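Pushing Blocks With a Stick: Frequently Asked Questions
The Gallard pushing project, Himadley lab 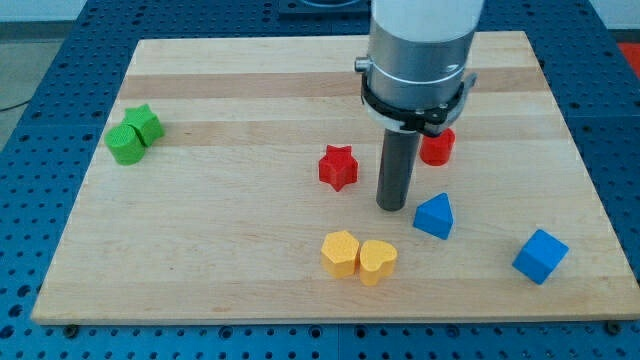 The board, the rod and all eight blocks between pushes.

What is Gallard?

Gallard is a method for teaching a robot arm to slide blocks to where a person wants them, using typed instructions like "move the green star next to the heart." It is also the name of the code. The paper has a longer title that none of us can recite.

Why does the arm have a rod instead of a hand?

We study pushing, and a hand is an invitation to cheat. With fingers the robot would pick the block up, carry it over and put it down, and we would have a different paper. A rod can only shove. Shoving is harder than it sounds, as anyone who has tried to straighten a rug with one foot will know.

What did you find?

The short version: a policy that predicts where a block will end up, and then picks its push, does better than one that copies human pushes directly. On our 100 test instructions, the copying policy failed 57 times. Gallard failed 18 times. We are pleased with the difference and less pleased with the 18.

How much training data did it take?

We used 2,000 demonstrations, all of them driven by hand by Bogdan Cozma and Paraschiva Mihăilă. Bogdan is left-handed, and for a while the policy had a marked preference for approaching everything from one side. Mirroring the data fixed it. Please do mirror yours.

Why those shapes?

Each color comes in two shapes, so "the red one" is never enough and the model has to read the whole instruction. The shapes also behave differently under a rod. A cube pushed off-center turns. A cylinder slips around the tip and wanders away. A star catches on its own points and then does something you did not ask for. The heart is the one reviewers like and the one Bogdan does not.

Does the robot know what a heart is?

No. It has learned that the word goes with a certain outline in the camera view. Ask for "the valentine" and it will usually go after the star.

What happens when two blocks are touching?

This is the most common cause of failure. If the green cylinder is up against the green star and you ask for one of them, you tend to get both, delivered together. The policy can separate a pair by pushing into the gap at a shallow angle, but it only tries this if the first push went badly. Sebastian Cârstea is working on getting it to think of the idea sooner.

Is the wooden board important?

More than we hoped. The first version ran straight on the metal table, where the holes gave the blocks something to snag on, and half of what the model learned was about holes. On wood the friction is more even. There is still a small difference between sliding with the grain and across it. We report results for both in the appendix, where they can be ignored in comfort.

Can it work with objects it has never seen?

Sometimes. New colors are fine. New shapes are fine if they are chunky. The Vornden group tried it with bottle caps and sent us a video, which we have agreed not to discuss.

Why not just do it all in simulation?

We pretrain there using Iordache, our own simulator. It is fast and it never knocks anything onto the floor. It also believes that every block has a perfectly flat bottom, and policies that have only lived in it are startled by real ones. All numbers on this page come from the physical arm.

How is a success scored?

The right block has to finish within a block's width of the target, and no other block may be shoved off the board on the way. Marius Ursu scored every run from video without knowing which policy was driving. He says he could tell anyway.

Can I get the code and data?

Yes. The code, the demonstrations and the block files for 3D printing were released in March. Print the blocks with a textured top, or glare will confuse the color detection.

Who do I ask if mine doesn't work?

Bergþóra Hafþórsson looks after the release. Before writing, check that your rod is vertical and that its tip clears the board. She will ask you that first.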